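Home | Issues | Sections | Authors | Search

4.2 Low-contrast grays and the naming of paint colors

By Blair Niven and Gadisa Birhane
September 4, 2024
Print this page | E-mail this article

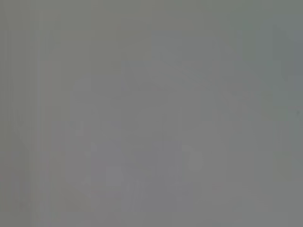

Figure 3. A mid-gray field with slight shifts in tone and faint vertical streaks at left.

Gray turned out to be the most rewarding part of our whole study! When we began sorting the 2,949 color names collected from house painters and paint shop customers in Ultidstead, we expected the reds and blues to carry most of the variety. Instead, people had a huge stock of words for grays, and they used them with real care. A single gray can lean warm and olive toward the top and cool and greenish or bluish toward the right, as in Figure 3, and still be called "gray" by anyone in a hurry. Ask the same person to pick a gray for a hallway, though, and the words start pouring out: dove, slate, wet stone, porridge, old spoon.

We grouped the names by what they borrow from. Weather words (fog, drizzle, storm) were the largest group by a wide margin, followed by stones and metals. Food words came a distant fourth, after animals, but they were the ones speakers most enjoyed explaining. One painter gave us a wonderful ten-minute account of the difference between "porridge" and "cold porridge," and then used both terms correctly (by his own rules) a week later, when we handed him the same cards in a new order.

Painters and customers parted ways on undertone. Painters nearly always named the undertone first, as in "green gray" or "a brown one," and added the borrowed word only if pressed. Customers went straight for the borrowed word and seldom mentioned undertone at all, even when two cards lay side by side. Luik's earlier interviews at the Dallix paint counter, made with roughly 800 shoppers, point the same way, and we were delighted to find such a good match in a smaller town.

Compound names deserve a paper of their own. Speakers built them freely, and the second part was almost always the plainer one: "pigeon gray," "harbor gray," but hardly ever "gray pigeon." The 2 exceptions both came from Mushi color cards, where the printed name seems to have stuck in people's memory. We return to printed names in Section 4.3, using Athumani's list of trade terms and the spelling rules that Ndung'u worked out for it.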